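協働作業用把持機構の運用基準策定に関する進捗報告書(第3回)

提出日:2019-09-05
提出先:Cellari財団 技術助成部
実施機関:Ekmont 自動化技術室

1. 報告の範囲

本報告は、助成課題「卓上作業における把持機構の運用基準の整備」について、前回報告以降の実施内容、基準案の改訂状況、未解決事項および次期計画を記載する。予算執行状況は別紙1による。なお、前回報告の4.2項で「評価手順」と称していたものは、用語統一のため本報告から「点検手順」に改めた。内容の変更はない。

2. 進捗の概要

基準案は全34条項で構成する。前回報告時点では第3章(指部の管理)および第5章(記録の取扱い)が未起草であったが、いずれも起草を終え、室内審査に付した。審査で差し戻された条項は3件であり、内訳は第3章が2件、第5章が1件である。差戻しの理由は、判定基準の文言が作業者によって異なる解釈を許すこと、および既存の社内規程との重複である。

試行作業の記録は累計1341件となった。このうち手持ち式把持具による記録と固定式機構による記録は、基準案第5章に従い別系列で管理している。両者を混在させた集計は行わない。

3. 基準案の主な改訂点

3.1 指部の被覆材

指部に被覆材を用いる場合、作業開始前に目視点検を行うことを義務とした。点検項目は、継ぎ目のほつれ、しわ、剥離、繊維の付着である。旧案では「著しい損耗がある場合は交換する」としていたが、「著しい」の解釈が一定しなかったため、把持面に及ぶ損耗と、把持面に及ばない損耗に区分した。前者は交換、後者は記録のうえ使用継続を可とする。

左右いずれか一方のみの交換は認めない。摩擦条件が左右で異なると、平板状の対象物を持ち上げる際に回転方向のずれが生じやすく、記録の比較が困難になるためである。

3.2 対象物および作業面

対象物は、縁の形状、表面の光沢、色の三点を台帳に記載する。トレーのように縁が立ち上がった対象物では、把持位置を縁の直線部とするか角部とするかを作業指示書に明記する。淡色の対象物を白色の天板に置く場合は、照明の色味によって輪郭の識別性が変動するため、照明条件を台帳の備考欄に残す。 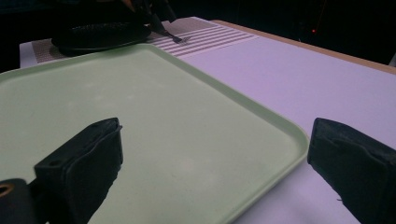
作業面に敷物を併用する場合の扱いは、旧案に規定がなかった。縞模様や細かい点状の模様を持つ敷物は、位置推定の手掛かりとなる一方、敷き直しによって基準位置が変わる。改訂案では、敷物の位置を変更した時点で記録の組を改めることとした。天板上に複数の機構が存在する場合は、動作中でない機構についても先端の位置を記録する。先端が下方を向いたまま待機する形式の機構については、待機高さの下限を70 mmとする案を提示したが、固定具の寸法によっては確保できないとの指摘があり、条件付き条項として再起草中である。

3.3 接近動作

接近時の指部は、対象物に達する前に全開とする。開度の途中変更は、作業指示書に記載がある場合に限り認める。手持ち式把持具ではこの条項の遵守が操作者の習熟に依存するため、初回作業の前に練習動作を課す。練習動作の記録は正式記録に算入しない。

3.4 記録の取扱い

記録の除外基準を明文化した。除外できるのは、機器の停止、視野の全面的な遮蔽、および作業指示書からの逸脱が確認された場合とする。把持の失敗は除外事由に含めない。失敗記録を除外していた旧運用の記録については、復元可能なものを再登録する作業を進めている。除外の判断は記録の取得者以外の者が行い、判断日と該当条項番号を台帳に残す。

4. 外部との調整

Givlow社とは、被覆材の交換手順書の書式について調整を行った。同社の書式は部品単位の管理を前提としており、当方の左右一組での管理と整合しない。当面は当方の台帳で組番号を付与し、同社書式の備考欄に転記する運用とする。この転記は手作業であり、誤記の危険が残る。

Szczepańska研究所からは、第5章の除外基準に対する書面意見を受領した。視野遮蔽の判定について、遮蔽の継続時間を条件に加えるべきとの内容である。趣旨には同意するが、現行の記録様式には遮蔽時間の欄がなく、様式改訂を伴う。採否は次回審査で決定する。

5. 未解決事項

(1)待機高さに関する条項の適用条件。固定式機構の型式ごとに下限を設けるか、危険評価の結果に委ねるかが定まっていない。

(2)手持ち式把持具の金属部品の緩み点検の頻度。作業日ごととする案と、記録の組ごととする案があり、後者は作業負荷が大きい。

(3)旧運用の記録の再登録。照明条件の記載がない記録を正式系列に含めるか否かについて、審査担当の意見が分かれている。現時点では仮系列に置き、集計対象から外している。

6. 工程への影響

第3章の差戻しにより、基準案の確定は当初計画より遅れる。ただし、試行作業は改訂案に基づいて継続しており、最終報告の期日に変更はない。様式改訂を実施する場合、台帳の移行作業が追加となる。必要な工数は費目間の流用で対応できる範囲であり、助成額の増額は申請しない。

7. 次期計画

10月に第2回室内審査を行い、差戻し条項の再審議および遮蔽時間の扱いの決定を行う。審査後、基準案一式を貴部に提出し、意見照会の手続きに入る。あわせて、被覆材の損耗区分について点検者間の判定の一致度を確認する試験を実施する。試験計画書は別紙2のとおりである。

添付:別紙1 予算執行状況、別紙2 判定一致度試験計画書、別紙3 基準案新旧対照表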